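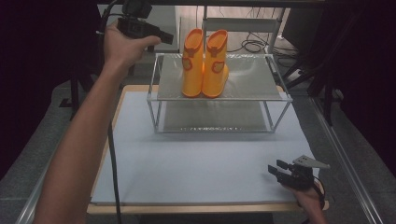
Taking my kid to the Grumham open day, any tips?
Posted by wakevness80, 2021-12-05

Is the hands-on robot stuff worth the line? I'd hate to drive out for a slideshow!

Rikis
Go! I went in February and stayed way too long (no slideshow). Ask to see the boots bit.

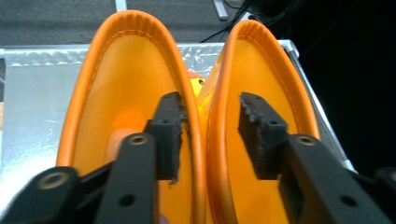
One finger in each boot

It's fiddlier than you'd think, so let your kid try it early.

nikolaidis555
parking fills up fast, bring snacks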